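Folding and storing entry mats

I replaced the mats at both doors in July and have been storing the spare set folded, against the advice printed on the sleeve, which says to roll. The shelf in the hall closet is 56 cm wide and the rolled mats kept falling off it. A folded mat stays put. The question was whether folding would ruin them, and so far the answer depends on the mat.

The old set was a Berdale, woven top on a stiff rubber back. Fold one of those and the back takes a crease it never gives up. Mine cracked along the line in the first winter, and after that the mat sat on the floor with a ridge across the middle that caught the bottom of the door. I tried the usual fix, a stack of books overnight, then two nights, then a week. The ridge went down by half and stopped there.

The new ones are from Soler. Felt-like top, thick border, softer backing. They bend with very little force and the border is the stiffest part of the whole thing, so the border decides how tight the fold can be. Press it flat and you are loading the edge at two points. Leave it with a loose curl, a radius of an inch or so, and the load spreads out.

The procedure I settled on:

Shake the mat outside, then vacuum the top. Grit left in the felt gets pressed in by the fold.

Wipe the backing with a damp cloth and let it dry completely. I leave it over the porch rail from breakfast until 4 p.m.

Lay it flat, top side up, on a table. The floor works but your back will object, and a table lets you see whether the edges line up.

Lift one corner and bring it over on the diagonal first. This tells you how the backing wants to bend before you commit to a full fold. If it resists, the mat is too cold. Bring it inside for an hour.

Square it up, fold once only, and don't press the crease. Put nothing on top of it.

I use the cutting table in the sewing room with the grid cloth on it. The lines are useful for squaring the border, and a light cloth shows any grit you missed. The yellow backing is also easy to read against the dark top – any twist in the fold shows up as an uneven band of color.

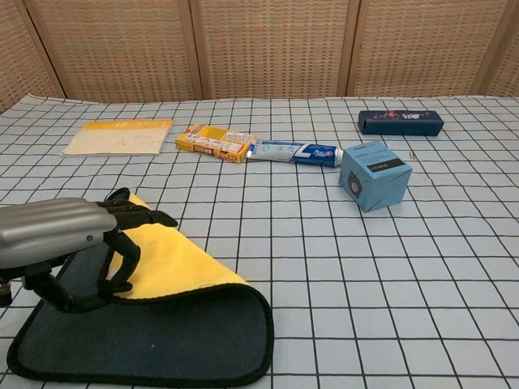

Rolling is still better if you have the depth for it, a commenter called Truseck wrote under my last post on mats, and a cardboard tube down the middle keeps the border from kinking. I tested that with a tube from a Stindden shade. It does help with the border. It also makes the bundle fatter, and on my shelf it rolled off again, so the tube has gone back to the garage.

Every seven weeks or so I take the stored pair out, lay them flat for a day and fold them the other way. So far there is no permanent line on either one. The corners do lift a little when they first go down, and they settle by evening if the room is warm.

Still to sort out: the back door mat slides on tile. The backing grips wood well enough but not a glazed surface, and I would like to find an underlay thin enough that the door still clears it.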